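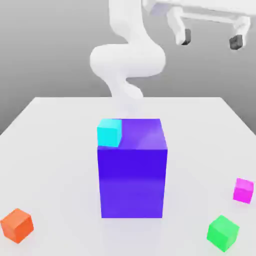 스코라우(Skorau), 시뮬레이션 학습 기반 물체 재배치 기법 ‘오스테눔’ 연구 결과 공개

로봇 조작 소프트웨어 기업 스코라우는 아노스게이트(Arnosgate) 연구소와 공동으로 개발한 정책 학습 기법 ‘오스테눔(Ostenum)’의 연구 결과를 6월 공개했다. 오스테눔은 시뮬레이션 환경에서 생성한 시연 데이터만으로 물체 재배치 정책을 학습하며, 높이가 서로 다른 지지면이 섞인 작업 공간을 주요 대상으로 한다.

기존 모방 학습 정책은 모든 물체가 동일 평면에 놓인 조건에서 학습되는 경우가 많다. 이 경우 상자 위와 같이 높은 위치의 물체에 접근할 때 하강 높이를 잘못 추정하거나 그리퍼가 지지 물체와 충돌하는 오류가 발생한다. 연구팀은 이를 줄이기 위해 정책을 두 단계로 분리했다. 첫 번째 단계는 카메라 영상에서 대상 물체와 그 지지면의 높이를 함께 추정하고, 두 번째 단계는 추정값을 조건으로 말단 장치의 이동 경로와 그리퍼 개폐 시점을 출력한다.

평가 환경은 흰색 작업대, 보라색 대형 상자, 색상이 다른 소형 큐브로 구성된다. 청록색 큐브는 상자 윗면의 모서리에, 주황색·자홍색·녹색 큐브는 작업대 위에 서로 떨어져 놓인다. 모서리 배치는 파지 위치의 오차가 낙하로 이어지기 쉬운 조건으로, 지지면 높이 추정의 정확도를 확인하는 데 사용된다. 큐브의 초기 위치와 회전각은 시행마다 무작위로 설정된다.

학습에는 시뮬레이션 시연 400건을 사용했다. 시연은 동작 계획기로 자동 생성했으며, 충돌이 발생한 궤적은 학습 데이터에서 제외했다. 평가는 학습에 포함되지 않은 초기 배치 40종에서 수행했다. 비교 대상은 지지면 높이 추정 단계를 제거한 단일 단계 정책이며, 두 정책에는 동일한 시연 데이터와 학습 횟수를 적용했다. 오스테눔은 상자 위 큐브를 대상으로 한 과제에서 비교 정책보다 높은 성공률을 기록했다. 작업대 위 큐브만을 대상으로 한 과제에서는 유의한 차이가 관찰되지 않았다.

연구 책임자인 마리나 랄리스(Marina Rallis)는 “성능 차이는 주로 접근 구간의 마지막 하강 동작에서 발생했다”며 “지지면 높이를 명시적인 중간 변수로 두면 실패 원인을 인식 오차와 제어 오차로 나누어 분석할 수 있다”고 밝혔다.

이번 결과는 시뮬레이션 평가에 한정된다. 큐브 이외의 형상, 변형 가능한 물체, 반사 재질에 대한 검증은 포함되지 않았다. 스코라우는 후속 연구에서 두세트(Doucette) 시험 설비의 실물 로봇에 동일한 정책을 적용하고, 마찰 계수와 조명 조건의 변화에 따른 성능을 측정할 계획이다.

평가 환경의 설정 파일과 시연 생성 코드는 연구 목적에 한해 제공된다. 이용 신청은 스코라우 연구협력팀에서 접수한다.

문의: 스코라우 홍보팀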